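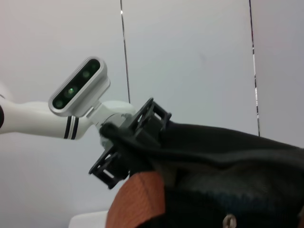
Chambi: theatrical cut or the streaming cut?
Forum > Movies > General discussion

reelpatience
Jun 14, 2026
Chambi went up on Driltley last night and the version there is 30 minutes shorter than the one I saw in the theater. There's no note on the page. The running time is listed, but if you never saw the long one you wouldn't know anything was missing. Has anyone found out whether the original cut will be available anywhere?

The main things gone are the whole train trip with the uncle and most of the wedding. The ending is the same shot but the music starts much earlier.

tallboyfan
Is it a studio edit or did the director do it? That changes how I feel about it.

reelpatience
Elba Echeverría is credited as editor on the short one. On the long one the editing credit was shared with someone else. So I assume it's hers, but I haven't seen a statement.

moth_and_lamp
I watched the short version and liked it a lot. I didn't feel any gaps. The sister's story moves quickly, and when she leaves the hotel I understood why. I'm not sure what another half hour would add.

reelpatience
The uncle tells her about the house on the train. In the short cut she just knows about it.

moth_and_lamp
I took it that she'd always known. That works fine for me.

dgarrity
It works, but it's a different story. In the long cut she finds out late and she's angry for the rest of the movie. In the short cut she's angry from the start and you don't get a reason until the dinner. I saw the long one at the Erach in October and people were talking about that train scene in the lobby. 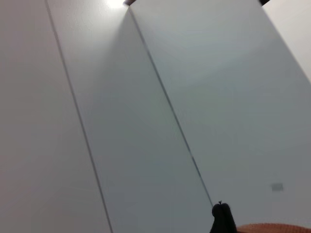 White panels, close up

hazelnut_row
I was at one of the Erach screenings too, and I remember several people leaving during the train scene. It's one conversation in one seat and it goes on and on. If Echeverría looked at that and decided to cut it, I think she made the right call.

dgarrity
People leave every long movie. That isn't a reason to take it out of circulation for everyone else.

hazelnut_row
I didn't say it was. I said the shorter one is better.

tallboyfan
I don't mind either version existing. What bothers me is the listing. If I pay for a rental and the title is the same and the poster is the same, I expect the same movie. Put "2026 edit" under the title and I have no complaint.

quietprojector
Directors have always gone back and changed things between the festival run and the general release. The version that played at Zudthorpe was different again, from what I heard. I don't think there is one correct Chambi.

reelpatience
Did you see it there? I'd like to know what was different.

quietprojector
No, a coworker did. She said there was a narrator at the beginning and that it was gone by the time it got to regular theaters. I'd treat that as secondhand.

moth_and_lamp
Glad they dropped the narrator — if there was one.

dgarrity
I agree with quietprojector that there can be more than one cut. But usually you can get the earlier one if you want it. Right now you can't. No disc has been announced and the theatrical run is over.

kp_southside
There was a disc mentioned on the distributor's mailing list. Limited run of 3,000, both cuts, no release date given. I don't have the email anymore so don't hold me to the details.

reelpatience
That's good news if it's right. Do you remember if it said anything about extras?

kp_southside
A commentary on the long cut, I think. I skimmed it.

hazelnut_row
I'd buy that for the commentary. I'd still like to hear why she cut the wedding down, which is the one change I don't care for. The grandmother's speech is now 2 lines and then they're all in the parking lot.

dgarrity
So we agree on something. The wedding was the best part of the long version.

tallboyfan
I wrote to Driltley support and asked them to label it. I got an automatic reply with a ticket number. Will post if I get an answer from a person.

moth_and_lamp
I'm going to watch it again this week. If the disc comes out I'll try the long one, but I'm keeping my rating at 4 stars for the one I saw.

reelpatience
Fair enough. If anyone still has that mailing list email, please paste the text in here.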